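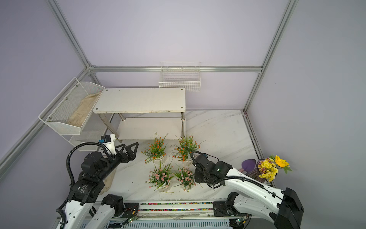 White wire basket on the back wall, table to the left of it.

Wall-hung wire basket – do I really need to find a stud?

Posted in Walls and Fixings

I'm putting up a wire basket in the laundry, on a plasterboard wall, and the spot I want falls nicely between two studs. The hardware place sold me a packet of Vorkance self-drilling anchors that say 48 kg on the front in big red numbers. I don't believe it. I've had "heavy duty" anchors pull out of this same house with a dressing gown hanging off them, and the hole they left was the size of an egg.

The basket will hold pegs, a couple of spray bottles and whatever my kids throw at it. My father-in-law says anything that isn't screwed into timber is a waste of time. My neighbour says he's an old worrier and the new anchors are fine. They can't both be right, and neither of them has to patch the wall. The house was built in the eighties, the plasterboard is 10 mm as far as I can tell, and I rent out the other half of the place so I'd like not to be doing this twice.

Is the number on the packet worth anything at all? And would a rail across two studs be overkill for one basket?

Marisol Ríos

Eusebio Tamayo
Member, 3,076 posts

The number is worth something, only it's probably answering a question you didn't ask. Read the small print on the back. Ratings like that are often for a load pulling straight down, flat against the wall, in sound board of a certain thickness. Often it's thicker than 10 mm, and often it's the point where the thing fails. I divide by four and then see how I feel about it. That leaves you 12 kg an anchor, if the board is in good nick, and laundry walls aren't always.

A basket also sticks out from the wall. Put the weight at the front edge and it acts as a lever, so your top fixings are being pulled outwards as well as down. Kids leaning on the rim are a much bigger worry than pegs. I'd bet your dressing gown hook went the same way – all the load hanging off one point and somebody tugging at it every morning.

If it was my wall I'd do the rail. It's a length of dressed pine, say 600 long if your studs are at 450 centres, with two screws into each stud and then the basket screwed to the pine wherever you like. Measure your own stud spacing before you buy the timber, because plenty of houses are at 600 centres and then you'll want a longer piece. Paint it the wall colour and you'll stop seeing it in a week. The whole job is an hour, most of it waiting for paint.

If you really can't stand the look of a rail, use spring toggles up top and the plastic anchors at the bottom, where they're mainly stopping it from swinging. The toggles need a bigger hole and you lose the wings down the cavity if you ever take the bolt out, so get the position right first. I wouldn't bother with the self-drillers for the top row. They chew the board as they go in, and if you overtighten one by half a turn it spins forever.

Check for pipes before drilling. It's a laundry, there'll be some, and don't trust a cheap stud finder to tell you. Mine once found a stud in a glass door.

Begum_shed

Just use glue. I've got a Tusel stick-on basket in the bathroom and it's held two bottles of shampoo since August no worries. Clean the wall with metho first. People overthink this stuff.

Eusebio Tamayo

Glue sticks to the paint, and the paint is only stuck to the paper. On a glossy tile, fine. On an eighties laundry wall with who knows how many coats on it, I'd want to know what happens when a kid hangs off it, and two bottles of shampoo doesn't tell me.

Marisol Ríos

Thanks. The back of the packet does say 13 mm board, in letters I needed my glasses for, so that's going back to the shop. I'm still not convinced it needs four screws for a few pegs, but I've got an offcut of pine in the garage long enough to reach both studs, so the rail costs me nothing. Father-in-law has not been told.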